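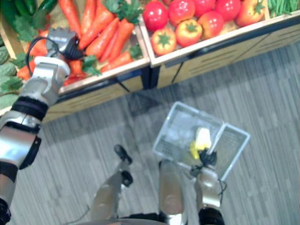
Figure 7.1. A two-armed robot picking at a produce display. The left hand is over the carrots; the right holds the shopping basket.

Chapter 7
Order-Picking Robots as a Purchased Product

The earlier chapters dealt with machines that stay where they are bolted. A palletizing arm or a wrapping line is bought once, fenced in, and judged on how many cases it moves per hour. This chapter deals with a newer kind of purchase: a robot with two arms and two hands that is offered to grocery stores to fill customer orders from the same displays that shoppers use.

The case for the chapter is the Hoshino picking package, sold by Skurix and tried by the Proltgate grocery chain in one of its older stores. The store opened in 1998 and was laid out for people with carts. Proltgate did not want to build a separate stockroom for online orders. It wanted the orders picked from the sales floor before opening, and it asked vendors to quote on that basis. Two did. Jukemis offered a fixed-arm cell that needed its own racking. Skurix offered the Hoshino package, and the trial began in February.

7.1 What is being sold

Students often assume that the product is the robot. In the Skurix quotation the robot is one line among several. The package has four parts:

The robot, with two hands and spare finger pads.
Software that turns a customer order into a list of picks.
A setup visit, in which the displays are mapped and the store's baskets are tested.
A support plan, billed monthly, covering repairs and changes to the product list.

The support plan matters more than its place at the bottom of the list suggests. Over the life of the contract it came to more than the robot itself, and it was the only part of the quotation with a price that could rise. A buyer who compares two vendors on the price of the hardware is comparing the wrong numbers.

7.2 Why produce is the hard department

A box of crackers has a fixed shape, a bar code and a known weight. Loose produce has none of these. Carrots lie against each other in a pile, so a hand that closes on one may drag a second along with it. Tomatoes in a single crate can run from deep red to orange-yellow, and a customer who ordered ripe ones will notice. In Figure 7.1 the two crates stand side by side, and a robot working there must change its grip as it goes from one to the other.

The second difficulty is the basket. A fixed cell drops each item into a tote that sits in a known place. A robot that carries its own basket has to keep track of where the basket is, how far it is tilted, and what is already in it. A tomato placed first and then covered with carrots is a bruised tomato. The Hoshino software handles this by sorting the pick list by firmness, and the store can change the order of that list. Proltgate changed it twice.

The basket also takes up a hand. While one hand holds it, only the other can pick, and any item that needs two hands must wait until the basket is set down. The Skurix sales sheet gave a pick rate with the basket on a stand. Proltgate asked for the rate with the basket held, and the figure was lower.

7.3 The acceptance test

Annelore Kleinschmidt, who ran purchasing for the trial store, wrote the acceptance test before the robot arrived. Her rule was that every order in the test had to be a real order from the store's own records. She chose 100 of them. Together they called for 306 items of loose produce, along with packaged goods that were counted separately.

On the first run, 234 of the produce items were accepted by the clerk at the packing table. The rest were rejected, skipped by the robot, or picked in the wrong quantity. Skurix argued that skipped items should not count as failures, as the robot had correctly reported that it could not reach them. Kleinschmidt's answer was that the customer still did not have the item — and that a clerk had to walk over and get it. The contract had not defined the word "pick." Both sides spent most of the next month on that definition.

We return to the wording they settled on in Section 7.6. For now, note how the dispute arose. The test was sound and both parties agreed on what had happened. They disagreed on what the vendor had promised.

7.4 Terms used in this chapter

Pick: one item, or one weighed quantity, moved from the display to the basket and accepted at packing.

Skip: an item the robot reports as not attempted.

Assist: any action by store staff needed to complete a pick, including straightening a display.

Held rate: picks per hour with the basket carried in one hand.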